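**Judville Housewares Introduces Ukaren Line of Woven Straw Table Goods**

JUDVILLE - Judville Housewares today announced the Ukaren line, a group of round woven straw pieces for the home table. The line goes on sale in December through the company's own store and through its retail partner, Osholm.

Ukaren pieces are coiled from the center outward and left in their natural tan color. The opening range includes coasters, trivets and place mats, offered singly and in boxed sets. Production will begin at 200 boxed sets a week and is planned to reach 245 by spring.

"Our customers eat, work and read the paper at the same table," said Lutfa Seneviratne, director of table goods at Judville Housewares. "They asked us for something that can stay out all day and be moved aside with one hand. Straw is light, it is quiet when a cup is set down, and it suits a wood surface."
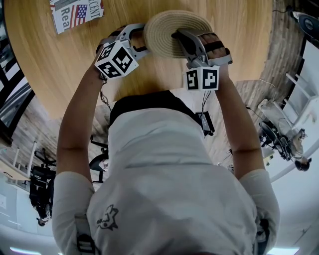 Before the line was approved, the company placed early pieces in 63 homes for one season. Households were asked to use them at every meal and to return them unwashed. Comments from that period led to a tighter coil at the outer edge and a slightly larger coaster, wide enough for a soup mug.

The straw is supplied by Pramanik, a family workshop that has woven hats and baskets for two generations. Under the new agreement, Pramanik will finish each piece by hand and will train eight additional weavers at its main site.

Care instructions are printed on a card in each box. Pieces should be wiped with a damp cloth and dried flat - they should not be soaked or placed in a dishwasher. Replacement coasters will be sold separately.

Osholm will carry the full range in 222 stores. Retailers wishing to place orders may contact the Judville Housewares trade desk, which is open Monday through Friday from 9 a.m. to 4 p.m.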